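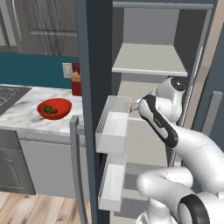
Figure 1. Simulated kitchen, arm reaching into the open refrigerator. The small orange-brown object is just past the gripper, next to the upper door bin.

Intro to Robot Manipulation
Handout 4: Notes from the Birkton open day
Instructor: Viktória Nyitrai
17 September 2025

Thank you all for coming along, and for asking so many questions that we nearly missed the bus back! These notes cover what we saw at Birkton, for those who were there and for the few who had a lab clash. Read them before the next lab session, and bring your own notes if you took any. I have left in the bits that I think you will need for Assignment 2 and some bits that I just liked.

1. What we went to see

The Birkton group works on kitchen tasks: opening things, putting things away, getting things out again. Most of the open day was given over to their simulator, which they call Jokosier. The real kitchen is next door, and we got to stand in it for the last part of the afternoon, but the simulator is where the teaching value is for us, so most of this handout stays there.

The demonstration had three parts:

Part A – fetching an item from the refrigerator in simulation
Part B – the same controller with the kitchen changed
Part C – the real arm, same task, one run only

2. Part A: the refrigerator task

Look at Figure 1 again and think about where the arm has to go. The gripper is up by the shelves, pointing left, and the arm comes in from the lower right. The open door with its two bins stands on the left side. So the space the wrist can use is bounded by a shelf on one side and a bin on the other, and the elbow has to stay clear of everything while the hand does its fine work. Anyone who has tried to get a jar out from behind another jar knows the feeling.

Reaching into a box is a good teaching problem. On an open tabletop there are usually many ways to reach a point, and if the planner picks a silly one you may never notice. Inside a refrigerator most of those ways are gone. The planner has to find an arm posture that puts the gripper where you want it AND keeps every link out of the walls, the shelves and the door. This is exactly the difference between inverse kinematics and motion planning that we talked about in week one, and I was thrilled to see it come up so clearly.

Vocabulary from this part (you should be able to use all of these in a sentence):

Joint configuration: the full list of joint angles at one moment. Two very different configurations can put the gripper in the same place.

Collision geometry: the simpler shapes the simulator uses to check for contact. These are often coarser than what you see drawn on the screen. A thin bin wall may be treated as a thick slab.

Clearance: the smallest distance between any part of the arm and any part of the world. Birkton plots this live under the camera view, and it is worth copying in your own work.

Approach direction: the line along which the gripper comes in for a grasp. In a tight space this is often decided by the furniture before the object gets a say.

3. How they set up a trial

Each trial in Jokosier starts from a scene file and a random seed. The seed moves the target object and changes the starting posture of the arm a little. They ran 20 seeds for us in a row, with the screen up on the wall, and the whole room got very invested. The controller finished 13 of them. Please write that down as 13 out of 20 and resist the urge to turn it into a grand claim. It is one short batch on one afternoon.

The failures were the best part of the day. The presenter stopped the run each time and asked us to guess the reason before showing the logs. Most of the trouble came from the wrist touching a door bin on the way out. Going in, the planner treats the hand as empty. Coming out, the hand is holding something, and the thing being held has to be added to the collision model. If that step is late or the held shape is wrong, the arm plans a path that is fine for an empty gripper and bad for a full one. Several of you spotted this on the second failure, well done!

There were 2 runs where the planner gave up before moving at all. In both, the start posture had the elbow folded the wrong way for the opening. Their fix, which was not running that day, is to let the arm back off to a neutral posture and try again.

4. Part B: changing the kitchen

Same controller, different scene files. They changed the wall and cabinet colors, the lighting and the counter clutter, then ran the task again. To us it looked like a completely new room. To the planner it is the same room, as it works from geometry. To the vision module it is very much a new room, and you could see its guess of the object position wobble when the light dropped.

This is called domain randomization when it is done on purpose during training. The idea is that a vision module that has seen a great many fake kitchens is less likely to be thrown by a real one. We will have a full lecture on this in February, so for now just keep the word in your head.

Someone asked why they bother with a sink and a bowl on the counter when the task is in the refrigerator. Good question, and a good answer: the camera sees them, so the vision module has to learn to leave them alone.

5. Part C: the real arm

The real arm has its own name on the lab door, Ciro, and moves a lot more slowly than its simulated twin. The run took 82 seconds from start to finish and it worked. I will admit I clapped. Things I noted that the simulator did not show us:

The refrigerator door drifted a little when the arm brushed past it. In their scene file the door is fixed once it is open.

Shelf friction matters. The object slid before the fingers closed.

The operator kept a hand by the stop button the whole time. So will you, in our lab, every time, no exceptions.

6. The Oláh test

Two of you asked me to explain this on the bus. The Oláh test is the Birkton group's own name for a quick check they do before any real run. They take the planned path, shift the whole refrigerator a small step in each direction in simulation, and see if the path still clears. If it fails for any shift, the plan is thrown out. It is cheap and easy to code, and you can use it in Assignment 2 if you say where you got it.

7. To do before the next lab

Load the refrigerator scene from the course folder and open the clearance plot.

Run the planner once with the held object left out of the collision model and once with it added. Save both paths.

Write half a page on where the two paths differ, and at which link. A sketch by hand is fine.

Try to find a start posture that makes the planner give up. Note the joint angles so that we can all try it.

If your copy of the scene loads with the door closed, check the joint value in the settings file. It has to be set before the arm is placed, otherwise the door swings straight through the gripper and you get a very exciting error message. Send questions to the course forum so that everyone sees the reply.

V. Nyitrai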